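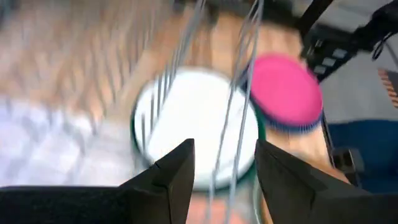 # Re: [vaisselle-ancienne] Taches brunes sous l'émail, que faire ?

Bonjour à tous,

Je réponds dans le fil, c'est plus simple.

> Le mois de janvier a été bon pour les vide-greniers et j'ai ramené une pile d'assiettes Huvar, celles à fond crème. Plusieurs ont des auréoles brunes sous l'émail, surtout près du talon. On m'a parlé d'eau de Javel, de four, de bicarbonate. Qu'est-ce qui marche vraiment ? Et est-ce que je peux manger dedans ensuite ?
>
> Anahera McPhee

Pas de Javel. Elle entre par les craquelures, elle cristallise en séchant et l'émail finit par sauter en petites écailles. J'ai perdu un plat Bolger comme ça, et les écailles sont apparues 5 mois après le traitement, quand je le croyais tiré d'affaire.

Ce que je fais pour la faïence tachée :

1. Trempage dans l'eau claire pendant une nuit, pour saturer la terre.
2. Bain d'eau oxygénée à 12 %, dans un bac en plastique à couvercle, loin de la lumière. Gants obligatoires.
3. Contrôle tous les 2 jours. Une auréole ancienne demande parfois trois semaines.
4. Rinçage long, puis plusieurs jours dans l'eau claire renouvelée matin et soir.
5. Séchage à l'air, sur la tranche, dans une pièce tempérée.

Le four à basse température fait remonter les graisses, c'est vrai, mais je ne le conseille pas sur des pièces craquelées. Le bicarbonate nettoie les traces de couverts en surface et n'a aucun effet sous l'émail.

Attention aux filets dorés et aux décors peints sur couverte : essai sur un coin discret, ou abstention. Les décors sous couverte ne m'ont jamais posé de problème.

Pour l'usage à table, ma réponse est non si l'émail est craquelé. La tache revient au premier plat en sauce, et on ne sait pas ce que contiennent les vieilles glaçures. Les kits de dépistage du plomb vendus en droguerie donnent une indication, pas une garantie. Chez moi ces assiettes vont au mur ou sous un pot de fleurs.

Anahera, peux-tu relever la marque au dos ? Sur les Huvar que je connais, le numéro de forme est en creux. Le 157 est une terre très poreuse qui se retache vite. Les Fisar, avec lesquelles on les confond souvent, sont plus lourdes et le talon n'est pas émaillé.

Dernière chose, j'ai toujours 30 crochets à ressort pour assiettes, petit modèle, à donner contre les frais de port. Je cherche en échange le couvercle d'une soupière Farkus, même fêlé — le bouton doit être intact.

Bonne journée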